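Prundell Bottle and Container Reuse Project
Progress report to the Wysocka Fund, second period

The collection points at Jiveck and Itia have both stayed open through this period. Residents bring in clean household containers, which are checked, sorted and either passed on for reuse or sent to the recycler. We reached the target of 1,000 items in October, a little ahead of the plan. 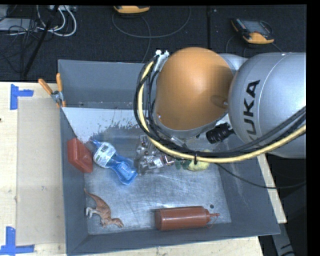 Page last changed: October, 16:20

Collections
Jiveck continues to take in more than Itia. The Itia point is on a side street and the sign was put up late, so the first weeks were slow. Danuta Lis has since agreed longer opening hours with the landlord – it now stays open until early evening – and use has picked up. Glass is still a problem at both sites. People leave it outside after closing and it gets broken.

Schools
We planned 14 school visits for the year. All but two have been held. The remaining visits were moved at the schools' request and will take place next term at no extra cost. Teachers asked for a shorter talk and more time for questions, and the session plan has been changed to suit.
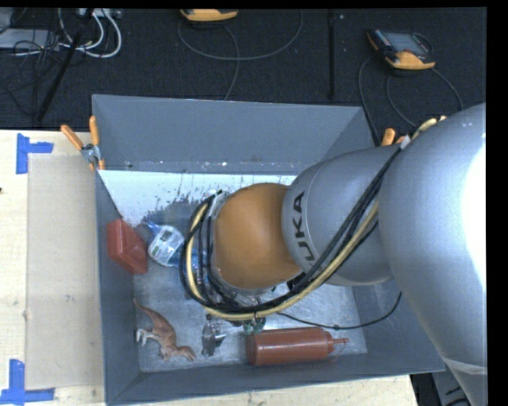

Open grey bin with assorted objects.

Spending
Spending is within budget overall. Van hire went over because of the second weekly run to Itia, and printing came in under. Sławomir Kaczorowski has sent the revised budget sheet separately – please note that the underspend on printing has been moved to transport, as agreed by phone.

Staffing
The part-time sorting post was vacant for most of the summer. It has now been filled. Training on the new labels still has to be done.

Next period
We will replace the damaged lids at Jiveck, hold the delayed school visits and look for a covered spot for glass. We would also like to discuss whether the Itia lease can be paid quarterly. The next claim form will follow once the van invoices are in.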